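Worn-out shelf peg holes in a bookcase: fill and redrill, or sleeve them?

Home Repair > Furniture > Shelving

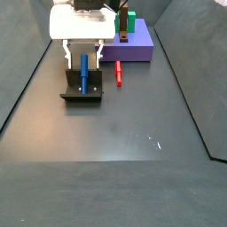 Original post

I have a Flela bookcase, the 133 cm tall one, made of particleboard with a white coating. The shelves sit on pegs that push into holes in the side panels, four pegs to a shelf. The holes are supposed to be 6 mm. Most of them still are. The ones under the middle shelf are not. They have gone oval, longer from top to bottom, and the pegs tip down toward the inside of the case when there's any weight on them.

The middle shelf holds cookbooks and a row of binders. It came down on the left side in September and took the coating off around one hole, so now there's a chipped patch the size of a thumbnail with bare particleboard showing. The other three holes on that level are loose but the coating around them is fine.

So far I have tried:

Wrapping the pegs in masking tape. Held for two weeks or so and then they were loose again.

Moving the shelf up one set of holes. That works, but then the binders don't fit underneath, and the shelf above ends up with almost no room for anything.

White glue in the hole with the peg pushed in. I did this on one hole only. The peg came out the next day with a plug of brown crumbs stuck to it, which made the hole bigger.

I see two ways to go. One is to fill the holes with something hard and drill them again. The other is to drill them out larger and put in metal sleeves. I own a cordless drill and a normal set of bits. I don't have a drill press or a jig for shelf holes. The case is against a wall in a hallway and I can lay it down if I have to, but I'd need to empty it first.

My questions are which of the two holds up better in particleboard, and how to get the four holes level again without a jig. I don't care much about looks on the inside of the case, since the binders cover it. I would rather not buy a new bookcase over four holes.

The side panels are 15 mm thick and the holes go in 10 mm, so there isn't a lot left before the drill comes out the other side.

2 answers, sorted by votes

Accepted answer

Sleeve the three good ones, fill the bad one first and then sleeve that too. I have done this on kitchen cabinets and on two bookcases with the same kind of board.

Filler alone is not great for this. The peg puts its load on the bottom edge of the hole, right at the surface, and ordinary filler is brittle there. A sleeve spreads the load over a wider piece of board and the peg can't chew on it.

What you need

Four shelf pin sleeves with a 6 mm inside diameter. Get the kind with a flange. The outside diameter varies by maker, so buy the sleeves first and then the bit to match. Check the length too. With your panel you want sleeves 10 mm long or shorter. Some places carry 5 mm and quarter-inch only. I got mine at Gökçe, which had them in the cabinet hardware drawers next to the hinges. Take one of your pegs along and try it in the sleeve before you pay.

A brad point bit in the sleeve's outside diameter. A regular twist bit wanders in particleboard and lifts the coating.

Two-part epoxy, the slow kind. The five-minute kind goes off before it soaks in.

Painter's tape, a scrap of hardwood an inch thick or so, a square, a pencil and a clamp.

Getting ready

Empty the case and lay it on its side so that the panel you're working on is at the bottom and you are drilling straight down into it. If the drill won't fit inside with the other side overhead, take the top panel and the back off. On most of these that is a few cam locks and some small nails. If you leave it together you will be drilling at an angle, and that is how people end up with a shelf that rocks.

Vacuum the holes. Pick out anything loose with a toothpick.

The chipped hole

Mix a little epoxy and brush it into the bare particleboard with a cotton swab. Let that soak in for a few minutes. Then mix the rest with fine sawdust until it's like peanut butter, pack the hole and the chipped patch, and scrape it level with an old gift card. Leave it overnight. Sand it flat the next day, going easy at the edges so you don't cut through the coating around it.

The holes

The guide is the part that matters. Drill one hole through your hardwood scrap with the same brad point bit, as square as you can get it. A friend's drill press is ideal. If you don't have one, stand the square next to the bit and go slowly, then check it by putting the bit shank through the hole and holding the square against it. Drill a few and keep the best one.

To find the height, don't measure from the worn holes. Measure between the good hole above and the good hole below and mark the middle. On the Flela the spacing should be even all the way up, but check another set of three before you trust that. Draw a vertical line through the centers of the good holes as well. Where the two lines cross is your new center. Do the same for all four.

Put the tip of the bit through the guide and onto the mark, clamp the guide down, and put a flag of tape on the bit so you stop at 10 mm. Remember to include the thickness of the guide when you place the tape. I have seen someone forget that and I have also forgotten it.

Drill at a moderate speed and let the bit do the cutting. Vacuum again.

Test fit the sleeves dry. They should go in with a firm push or a light tap. Then a thin smear of epoxy on the outside of each one, none on the inside, and tap it flush with a block. Wipe off the squeeze-out. Leave it overnight before you load the shelf.

One more thing, take a look at the pegs. If they are plastic and bent, replace them with steel ones, the spoon shape with the flat part under the shelf.

Comments on this answer

Original poster: The sleeves I can find locally are all 9 mm long. Is that too short?

Reply: 9 is fine. Drill to 9 or a hair over.

Original poster: Did all four over the weekend. The filled hole drilled cleaner than the others. I had one sleeve go in a little crooked and pulled it out before the epoxy set, cleaned it up and put it back. Shelf sits flat and the binders are back on it. Thanks, accepting this one.

Second answer

I wouldn't bother with sleeves. Just use Radden wood filler, the one in the tub, not the tube. Fill the holes, wait a day, drill them at 6 mm and you're done. I did a Rovon TV stand like that and it's fine.

Or put a strip of wood under the shelf at each side and screw it to the panel. Short screws obviously. It's ugly but it will hold more than pegs ever will. You said you don't care how it looks inside.

You could also swap the shelves around and put the light stuff in the middle. Cookbooks are heavy.

Comments on this answer

Comment: What's on the TV stand shelf? A cable box weighs nothing next to a row of binders.

Reply: A DVD player and some games. So yes, not much.

Comment: The strip is a good idea for anyone who has no intention of moving the shelf again. Predrill it, and glue alone won't stick to the white coating, so don't skip the screws. For a 15 mm panel and a strip 12 mm thick I'd use 20 mm screws, with the heads just below the surface.

Comment: Would the strip work with the shelf 700 mm wide? Mine is the wide version and it sags in the middle as well.

Reply: The strips hold up the ends. For sag you need something along the back edge too, or a thicker shelf. Better to start a new post for that and put in how thick the shelf is and what's on it.

Tagged: bookcase, particleboard, shelf pins, epoxy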